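家用机械臂软件小贴士：浴室台面篇

先泼点冷水。市面上讲“让机械臂帮你收拾洗手台”的教程，大半是在干净的演示间里写的，灯光打好，东西摆好，跑通一次就收工。自家浴室没这个待遇。下面几条是我折腾了两个冬天攒下来的，能省点时间，省不了全部。

一、别信默认的抓取检测分数。
白色手柄配白色陶瓷，深度图上常常糊成一片，软件照样给你报个高分。我的做法是把置信度门槛调高，宁可让它多停几次。Jelberg那套规划工具的界面上有个“自动优化”按钮，我按过，路径短了一点，贴着水龙头走，看得人心惊。后来再没碰过。

二、水龙头要手工画进碰撞模型。
镀铬件反光，深度相机看过去是一堆窟窿，规划器就当那里没东西。老老实实加一个圆柱体和一个长方体，四周留出40毫米。有人嫌这样太保守，可达空间变小了。那就变小吧，刷子又不赶时间。

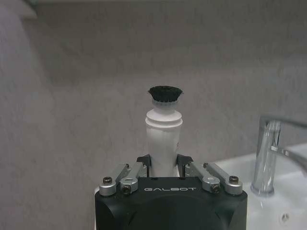 三、抓住之后，把手里的东西也算进去。
很多人的规划场景里只有夹爪，没有夹爪上方那一截。竖着拿刷子的时候，刷头比指尖高出不少，一转腕就可能扫到墙。在软件里给它挂一个附着物体，尺寸往大了填，刷毛张开的部分按最宽处算。放下以后记得解除附着，我忘过，接下来每条路径都报碰撞，查了一晚上日志。

四、腕部相机的画面里要做遮罩。
连杆和指尖一直在视野下半部分晃，分割模型会把它们认成台面杂物。遮罩随开合宽度变化，一张固定的不够用，我存了5张，按宽度切换。Ivan Yatsenko在Zimdale论坛上说他训练了个小网络来干这件事，效果“明显更好”。我问他要对比数据，到现在还没看到。

五、力控参数别抄。
教程给的夹持力多半是按硬方块调的。带环纹的圆柄和光面的圆柄，滑不滑差得远。从小往大加，每次加一点，抬起来停2秒再看。

六、行为树越短越好。
我见过一棵“整理浴室”的树，节点超过40个，失败重试套着失败重试，最后谁也说不清它卡在哪一层。我现在只留4步：找、抓、移、放。哪一步失败就停下，亮灯，等人来。听着不智能，至少半夜不会自己动起来。

七、每次升级前备份标定文件。
Vikesico的驱动更新覆盖过我的手眼标定，更新说明里一个字没提。重新标一遍要一个周六上午。

至于值不值得，我的看法没变：把刷子放回杯子里，人手一伸就完了。愿意折腾的，先把第二条和第三条做好，其余的慢慢来。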